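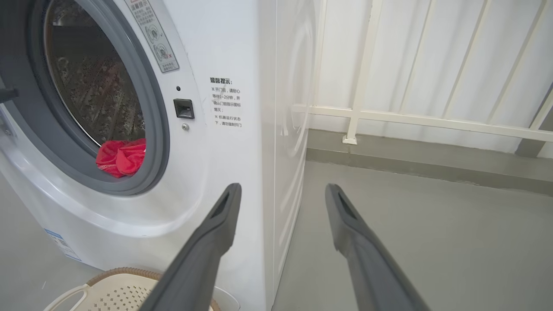

Figure 1. Wrist camera view at the washing machine, gripper open, with a red garment caught at the lower edge of the door opening.

Collecting Laundry Demonstrations for a Learned Policy: What We Got and What We Doubt
Project report, Keisha Mbeki and Amos Pennington
Supervisor: Kerstin Gerlach

1. What we were asked to do

The assignment was to record demonstrations of a person guiding a two-finger gripper through a laundry task, then hand them to the Weker training code that last year's group left behind. The target was 600 usable demonstrations. Last year's report says that "more data should fix the remaining failures." We started out doubting that sentence and we still do.

2. Task and recording

The task is removing one garment from a front-loading washer and putting it in a basket. A demonstration starts with the door open and ends when the operator lets go of the garment. We recorded wrist camera video, finger opening and arm position. There were four operators, including both authors. Each got one practice session, which was too short. Reginald Dunleavy's early runs are full of small corrections that a network will happily copy.

Before each run, one of us placed the garment by hand. The instructions said "place randomly." People are bad at this. When we went back through the start positions, most garments had been left near the front of the drum or over the lower lip of the door seal, where they are easy to grab. Bright colors were also favored, and we suspect that a policy trained on them learns to chase red.

3. What counted as usable

We kept a run if the garment ended up in the basket and no stream had dropped out. By that rule we have 158 usable demonstrations, well short of the target. Most of the rejected runs had gaps in the arm position log, a fault we found far too late. It was in our own logging script and had nothing to do with the arm.

The rule itself is weak. It keeps runs where the operator dragged the garment across the door seal, and it throws away recoveries from a dropped garment, which may be the most useful examples we had. Ingrid Bellamy argued for keeping drops as a separate set. We agreed after half of them had been deleted.

4. Does it cover anything?

All of our data comes from one washer in one room. The front panel has printed Chinese text and a warning label beside the door, both in view as the gripper approaches. A network could use that printing as a landmark and never learn what a door opening looks like. We can't rule this out without a second machine. Covering the text for part of the recordings would have been a cheap test, and we should have done it in the first week.

5. Training result

We trained one policy. On start positions like those in the training set it often finished the task. With a dark garment pushed to the back of the drum it reached for the seal and closed on nothing. We are not reporting a success rate, as we ran too few trials for a percentage to mean much.

6. Recommendations

Draw start positions from a printed list. Check every log the same day. Keep the failures and label them. Borrow a different washer before recording any more on this one. We would not spend October collecting another 600 runs the same way.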